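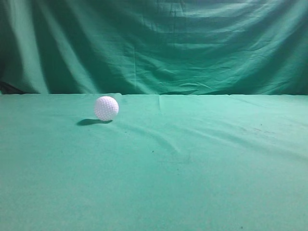 Solicitor has left the firm mid-matter – who is acting for me now?

Posted by Joelle Nassar in Legal Services, Solicitors and Costs

I instructed a solicitor at Prelard in a boundary dispute (England). The client care letter names him as the person with conduct of the file and gives an hourly rate. On Monday I had an email from the office saying he had moved to another firm, Wanberg, and that a colleague would be taking over. The colleague is a trainee supervised by a partner I have never spoken to.

I have paid £2,277 on account. The last bill used part of it and I have not been told the balance. The other side's reply is due in December, so I can't leave this for long.

What I need to know:
Is my contract with the person or with the firm?
Can I move the file to Wanberg and stay with the original solicitor?
Can Prelard hold on to the papers or the money if I do?
He also sent me a short note from his personal email saying he would be happy to carry on. Is he allowed to do that?

Elias Sayegh
Your contract is with the firm. The retainer is made between you and Prelard, and the client care letter is only telling you who will do the work. When that person leaves, the retainer carries on and the firm has to tell you who has conduct and who supervises. They seem to have done that, though you are entitled to ask for the supervising partner's name, status and rate in writing. If the trainee is charged at the old solicitor's rate, query it before the next bill and not after.

You can end the retainer at any time by written notice. Check the termination clause in the terms of business, which will normally say you pay for work done up to that date. Then instruct Wanberg in the usual way. They will open a new file, run identity and conflict checks and send you their own client care letter. Don't assume the rate will be the same. If Wanberg has ever acted for your neighbour, the conflict check may stop the move altogether, so ask them that first.

On the papers: once you sign a form of authority, Wanberg sends it to Prelard and requests the file. A solicitor can claim a lien over the file for unpaid costs, meaning they may keep it until the bill is paid or an undertaking is given to pay it. If nothing is outstanding there is nothing for the lien to bite on. The money on account sits in client account and remains yours until it is properly billed. Ask for a ledger statement showing each receipt and transfer, and for the unbilled time to date.

If court proceedings have been issued, a notice of change has to be filed and served. Until that is done Prelard stays on the record and the other side will keep writing to them. You say "reply", so I am guessing you are still at the letters stage, in which case a letter to the other side is enough.

As for the email, a solicitor who leaves may have restrictions in his employment contract about approaching former clients. That is between him and Prelard. It doesn't bind you, and you are free to choose whoever you like.

Hiba Khasawneh
I did this two years ago, file went from Atallah to a smaller place. Took ages because they said it was in storage. Just go with the solicitor you like. New firm charged me for reading in, 74 pages of letters, so ask if they will waive that.

Tarek Khalaf
Agree with Elias on most of it. Two additions.

Get the reading-in point settled in writing. Where the same fee earner is picking up his own matter there is a fair argument for no charge, but firms differ and some will want an hour or so for the file review anyway.

Check how you are funding this. If there is legal expenses insurance behind it, the insurer has to approve a change of firm, and costs run up before approval may not be covered. The same care is needed with a conditional fee agreement – read what it says about ending early before you send any notice.

If Prelard is slow with the file, write to their complaints contact. They have eight weeks to deal with a complaint, and after that you can go to the Legal Ombudsman.

Joelle Nassar
Thanks. No proceedings yet and no insurance. I have asked Prelard for the ledger and unbilled time, and Wanberg for a conflict check.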